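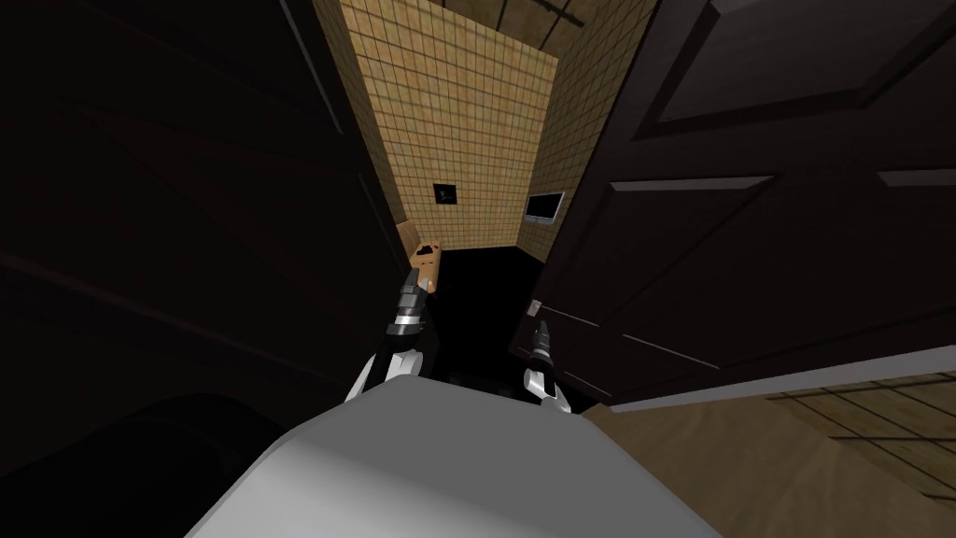

湖边那串脚印是谁的?冬天在度假营地认动物踪迹的土办法

1月27日
文/Sun-ja Ji

我们家在 Stenska 湖边的 Koster 营地有个固定营位,冬天也去,去得比夏天还勤。冬天人少,泥地软,偶尔来一场薄雪,早上拎着热水壶往湖边一走,满地都是昨天夜里留下的消息,看得我连早饭都忘了吃!

前几天营地群里又吵起来了。有人在栈桥边拍到一串脚印,一个说是水獭,一个说是海狸鼠,还有一位一口咬定是狼(在度假营地的小卖部后面,狼)。照片糊成一团,旁边也没放东西做参照,吵到晚上也没吵出个名堂。我在群里写了几段怎么看、怎么拍、怎么量,好几个人让我整理出来,于是就有了这篇。

先交个底,我没有学过动物学,就是看得多、错得多。下面讲的动物都是欧洲低地湖区常见的那几种,你要是在山里或者别的大洲,方法能用,名单得换。

要带的东西

一把硬尺,二十厘米的就行,最好是浅色、刻度清楚的。软尺会翘,贴在泥上拍出来弯弯扭扭的,我试过两次就不用了。

手电一支。白天也带,后面讲拍照会用到。

小本子和铅笔。圆珠笔在一月的湖边经常写不出来,铅笔没有这个毛病。

几根冰棍棒或者细竹签,用来标记脚印的位置。

想做石膏模的话,再加一袋普通石膏粉、一瓶水、一个旧酸奶桶、几条硬纸板和回形针。石膏粉我是在 Destbridge 的手工店买的,最便宜的那种,一小袋够做五六个。

雨靴不用我说了吧。

什么时候去

早,越早越好。营地里遛狗的人八点以后就陆续出来了,狗一过,什么都乱了。我一般天刚亮就出门,这个时候太阳低,光从侧面打过来,脚印里有阴影,特别好认。到了中午,同一串脚印看着就跟平的一样,你会以为早上是自己眼花。

天气方面,我最喜欢的是前一天傍晚下过小雨、夜里停了的早晨。泥面被雨抹平了,像重新铺过的一张纸,上面有什么都是雨停以后的。薄雪也好,半厘米到一厘米最理想,再厚的话脚会陷下去,只剩一排洞,趾头一个都看不见。霜冻就差一些,地硬,轻一点的动物踩上去什么也不留。

还有一种情况要小心:雪化过又冻上。脚印在化的时候会往外扩,一只猫能变成一只豹子。群里那位说狼的朋友,我猜他看的就是这么一串,当然照片太糊,我也只能猜。

去哪里找

别满营地乱转,动物跟我们一样爱走省力的路。我自己固定看这么几类地方。

水边的泥滩,尤其是芦苇有缺口的地方。芦苇中间忽然有一条压低的小道通到水里,那多半是有谁天天走。

桥底下。水獭很喜欢在桥底下的石头或者台子上留粪便,等于在那里贴了张名片。Pleltum 村口的小石桥我每次都要弯腰看一眼,回来裤腿上全是泥。

沟渠跟湖接上的那个角。水从窄处流进宽处,底下淤泥多,边上也平缓,上下岸方便。

栅栏底部。看看有没有被蹭得发亮的凹槽,铁丝上有没有挂着毛。獾的毛又粗又硬,两头浅、中间一段深,放在指尖上捻,会觉得一顿一顿的,因为它的截面不圆。

垃圾桶周围就算了,那里的客人百分之百是狐狸、老鼠、猫,还有半夜出来倒瓶子的我丈夫。

我常走的那一段湖岸有810米长,从船台走到取水口。每次走同一段,好处是你会慢慢记住它平时的样子,哪天多了一条滑道、少了一丛草,一眼就看出来了。新手贪多,绕湖一整圈走下来累得半死,什么也没记住(我第一年就是这样,Stenska 湖绕一圈,回来睡了一下午)。

第一步:先站住,别凑上去

看见脚印,第一反应肯定是冲过去蹲下。忍一忍!先在两三米外站着,看整串的走向:从哪来,到哪去,是一条直线还是左右摇摆,间距均不均匀。

狐狸走路很省事,后脚常常踩进前脚的印子里,整串近乎一条直线,目的性很强。狗就不一样,家里的狗出来玩,东闻闻西闻闻,路线绕来绕去,碰到有意思的东西还要转个圈。单看一个脚印,狐狸和小型犬很容易搞混,看整串就容易多了。

水獭、水貂这类鼬科动物,赶路的时候经常一跳一跳的,脚印两个一对,或者四个一组,组跟组之间空一段。獾走得低而沉,步子短,印子有点往里撇。

看完走向,从旁边绕过去,别踩在线上。用竹签在第一个和最后一个清楚的印子旁边各插一根,后面找起来方便。

第二步:数趾头

蹲下来,挑最清楚的那一个,数趾头。

四个趾头,有爪痕:犬科。狐狸的印子窄长,前面两趾靠前,跟后面两趾中间能空出一条缝,你拿一根竹签横着放,前两趾的底端和外侧两趾的顶端刚好被隔开。大多数狗做不到,外侧趾会伸到竹签上面去。这个办法不是每次都灵,有些瘦长脸的狗,脚也瘦长,照样能混过去。

四个趾头,没有爪痕,整体圆圆的:猫。猫走路时爪子是收着的,掌垫后缘有三个小鼓包。

五个趾头:鼬科要优先考虑,包括水獭、水貂、獾、石貂。麻烦在于第五趾经常印不出来,特别是硬一点的泥,所以看到四趾也别马上下结论,往前再找几个。

前脚四趾、后脚五趾,大小差很多:啮齿类。海狸鼠和河狸都是后脚大、有蹼,前脚小得像另一只动物的。海狸鼠的蹼只连着后脚的前四趾,第五趾在外面单着,河狸是五趾全连。泥要是够细,蹼的边缘会印成一道浅浅的弧线,漂亮极了。河狸的前脚有五趾,不过常常只看得出四个,所以这一条跟海狸鼠分不开,还是看后脚。它们俩的尾巴也不一样,海狸鼠尾巴细圆,在泥上拖出一条窄线;河狸尾巴扁宽,常把自己的脚印抹掉一半。

三趾朝前、一趾朝后,细长:鸟。苍鹭的印子大得吓人,连后趾带前趾能有十五六厘米。每年夏天总有小朋友跑来说发现了恐龙,我都说你先别告诉别人,我们先量一量。

第三步:量

数完就量。量的是脚印底部的长和宽,也就是动物真正踩到的那个面,上面外翻的泥沿别算进去。很多人量出来偏大,就是把泥沿算进去了。

爪痕我单独记一笔,不算进长度。别的资料有算进去的,你对照的时候看清楚它是怎么量的。

给你几个我自己本子上用的参考范围,单位厘米,不含爪:

水獭,宽五到七,趾头像水滴,呈扇形张开,掌垫大。

水貂,宽三到四,形状像缩小的水獭,更尖。

獾,宽五到六,五个趾头几乎排成一排,掌垫宽得像一块小砖,前脚的爪痕离趾头特别远。认过一次你就忘不掉了。

狐狸,长五到六,宽四上下。

猫,长宽都在三到四之间。

海狸鼠,后脚连后跟能到十二三,前脚五六。

幼崽的脚小,肥的老家伙脚大,泥软的时候一律偏大,这些都要放在心里。数字是拿来排除的。量出来宽度才三厘米半,那成年水獭基本可以放下了;量出来六厘米,水貂就可以放下了。

再量步距:同一只脚的前后两个印子,趾尖到趾尖。多量几组,写下最短和最长的。我以前只量一组,碰上人家刚好跨过一根树枝,数字就没法用了。

第四步:拍照

这一步是群里吵架的根源,我多啰嗦几句。

每个印子至少拍三张。一张从正上方垂直往下拍,尺子平放在旁边,挨着但不要压住,跟脚印的长边平行。手机一定要端平,斜着拍出来长宽比例就变了,后面再怎么量都不准。很多手机相机里有水平辅助线,打开它,垂直往下的时候两个小十字会重合。

一张斜着拍,低一点,把凹凸拍出来。

一张退远,把整串和周围环境都拍进去,最好带上能认的东西,比如栈桥柱子、取水口的牌子。过两个月你翻相册的时候,会感谢自己拍过这一张。

阴天光太平怎么办?手电从侧面低低地打,几乎贴着地面,脚印马上就立体了。闪光灯要关掉,正面一闪什么层次都没了。太阳太强的时候反过来,让身体挡出一片阴影,再用手电从侧面补光,也很好用。

对焦的时候手指点在脚印底部,不要点尺子。尺子反光,曝光会被带偏,泥就黑成一片。

还有一件小事:拍的时候别顺手把印子里的草叶、小石子捡干净。想捡可以,先原样拍一张,捡完再拍。叶子是在印子底下还是压在印子上面,能告诉你它是什么时候踩的。压在印子里被踩进泥的叶子,先有叶子后有脚;轻轻飘在上面的,那就是后来才落的。

第五步:看看还有什么别的线索

脚印单独拿出来常常不够,周围转一转,半径三五米就行。

粪便。听着恶心,可这是最靠得住的。新鲜的水獭粪里全是鱼骨鱼鳞,味道不难闻,有人说像茉莉花茶,我闻着更像潮湿的干草里掺了点鱼。水貂的就真的臭,臭得你不用凑近就知道。狐狸粪一头拧尖,里面有毛有果核。獾会挖小坑专门上厕所,坑不填。不要徒手碰,拿棍子拨,拨完洗手,带孩子的尤其盯紧一点。

吃剩的东西。鱼从头部开始被吃,只剩尾巴一截,可以想想水獭。河蚌壳堆成小堆,边上有牙咬过的缺口,麝鼠的嫌疑大。树枝断面斜斜的、有一道一道宽牙印,脚边一圈木屑,那是河狸,别的谁都干不出这种活。海狸鼠主要啃芦苇根和水边的草,会留一片浮在水上的断茎。

滑道。陡岸上一条光溜溜的泥槽直通水里,水獭、河狸、海狸鼠都会弄,看宽度。河狸的最宽,常有拖树枝的划痕。

洞口。看看就好,别用棍子捅,别蹲在洞口等,更别让狗把头伸进去。很多地方獾洞和河狸窝是受法律保护的,堵了、挖了都要吃罚单,而且动物真的会因此搬走。

第六步:想留个纪念就做石膏模

挑一个深一点、完整的。用硬纸板条围成一圈,回形针夹住,往泥里按下去一厘米,别让它漏。

酸奶桶里先倒水,再把石膏粉撒进去,比例按体积算是2份粉配一份水。顺序别反,先放粉再加水会结块,搅都搅不开。搅到像浓酸奶那样,桶底轻轻磕几下,气泡会自己冒上来。

倒的时候别对准脚印直接冲,从旁边的空地倒,让它自己流进去。我第一次做直接往中间浇,把趾头全冲没了,做出来一块饼,现在还压在我家的花盆底下。

一月气温低,干得慢,至少等四十分钟,拿指甲刮一下表面,刮不出印子再动。起模要连泥一块挖,从底下托,千万别掰纸板往上提。带回家放着,过一两天彻底干了再用旧牙刷沾水刷泥。心急的人(我)当天晚上就刷,把一个很好的獾趾头刷断了。

剩下的石膏不要倒进湖里,也不要倒进营地的洗碗池。它会在管子里硬掉,Koster 的洗碗间堵过一回,大家排队等一个龙头,那几天气氛不太好。让它在桶里凝固,一捏桶就掉出来,扔进普通垃圾。

雪地里也能做,但石膏凝固会发热,雪就化了,边缘会糊。我见 Jörg Hinrichs 先拿喷壶往印子里喷一层极细的水雾,等它冻住,再倒用冰水调的石膏,效果比我好很多。我学了两次,成了一次。

要不要装红外相机

经常有人问,我的看法是先看半年脚印再说。相机告诉你昨晚谁来过,可是不知道往哪里架的话,拍到的全是芦苇晃。我去年借 Milan Dijkstra 的相机架了一个冬天,回来一翻,1,915张,绝大部分是风吹草,剩下的里面绿头鸭占大头,再剩下的才轮到一只水獭,尾巴,模糊的尾巴!我高兴了整整一星期。

真要架的话,记住几点:高度到膝盖,朝向避开日出日落的方向,前面的草先剪掉,对准你已经确认有脚印的小道,和小道成斜角,别正对着,动物横着窜过去只留半个身子的机会会少一些。先问营地同不同意,千万不要对着别人的帐篷、房车或者浴室那一侧。附近最好挂个牌子,写清楚有相机、是谁的、怎么联系。

怎么记,往哪里报

我的本子上每条记录就这么几行:日期和时间,地点(写到能让别人走过去的程度),地面是泥是雪是沙,前一夜的天气,趾数,长宽,步距,旁边的线索,我觉得是什么,有多大把握。最后一项我用一到三颗星,三颗星的很少。

把握不大就写把握不大。“鼬科,可能是水貂,一颗星”比一个大大的“水獭!!!”有用得多。后来翻回来看,我有好多一颗星的记录,因为第二年又见到更清楚的印子,才升上去的。

各地一般都有本地的自然观察记录平台或者物种登记处,上传的时候那三张照片都放,尺寸填上,地点如果牵涉到窝和洞,选择模糊坐标。水獭、河狸的窝被人知道得太详细了不是好事,一到周末就有人带着长镜头去蹲。

Nele Prins 把我们营地几家人的记录合到一张表里,现在有2,493条,绝大多数是苍鹭和狐狸,看着单调,可是按月份排一排,能看出水貂什么时候往取水口那边挪。我原来以为记苍鹭没意思,现在也老老实实记。

几个我踩过的坑

把两只动物叠在一起的印子看成一只大的。狐狸后脚踩前脚,没完全踩准,就成了一个六七个趾头的怪物。看见怪印子,往前往后各找三个再说。

把自家狗的印子当宝贝。出门前先在门口泥地上按一个自家狗的脚印,量好记住,能省很多激动。

把人放的东西当真。度假营地嘛,有人往水面上放塑料鸭,有人在草里摆陶瓷刺猬,夏天孩子们还会用木头刻的爪子到处盖章。碰到每个印子一模一样、深浅一模一样、转弯的时候角度都不变的,先笑一笑,再去问问是谁家的孩子。真的动物走路有轻有重,转弯时外侧的脚会压得更深。

只凭气势下结论。上次说狼的那位后来又发了一张,这次放了尺子(进步很大!),长五厘米半,窄长,竹签一放中间有缝,一条直线穿过小卖部后面往垃圾桶去了。他自己看完在群里改口写了“狐狸”,后面加了个哭脸。

下回我想写芦苇荡里的鸟声,Wouter Vermeulen 答应借我录音机,不过他的东西要等他从 Destbridge 回来才拿得到。脚印照片看不准的可以贴在下面留言里,记得放尺子,记得垂直往下拍,我有空就会看。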